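About > Our Company > What We Do

Flolik rents and sells table decorations for weddings, dinners, school events and small offices. Seema Sisodia started the company in 2000 with one van and a storage unit. Catriona Haldane joined later to run the stockroom and is now a co-owner.

Most of what we carry is candlestick holders. We also keep vases, trays, risers and potted greenery. The current list has 347 items, and 208 of them can be rented by the day. The rest are for sale only. The list is updated every May.

Before a new arrangement goes on the list, we set it up on a worktable. We look at how holders of different finishes stand together, how high the greenery comes, and whether a guest could still see across the table. Black and gold are our most requested finishes. 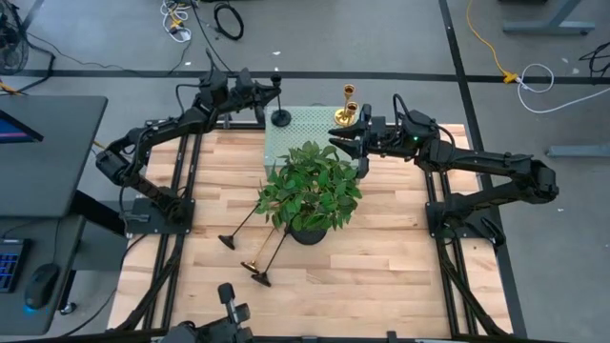

Can I rent holders without the plants?

Everything on the rental list can be ordered separately, and the daily price is printed next to each item.

Our two main lines are Cedel, which is all metal holders, and Liren, which is greenery and pots. Cedel pieces go out in divided boxes with a cloth between each one. Please send them back the same way. Wax does not need to be removed, but loose candle ends should be taken out.

Orders can be picked up from the stockroom or delivered. Delivery is free on rentals of a full day or longer inside the city. Catriona handles all pickup times, and Seema answers questions about large events.

Comments

Dana: Rented the tall gold ones for my sister's dinner. Easy pickup. Do you carry the candles too?

Flolik: We don't at the moment, Dana. Standard tapers fit all the Cedel holders.

R.T.: Is the stockroom open on Saturdays?

Marcy B.: It was when I went, mornings only. Call first.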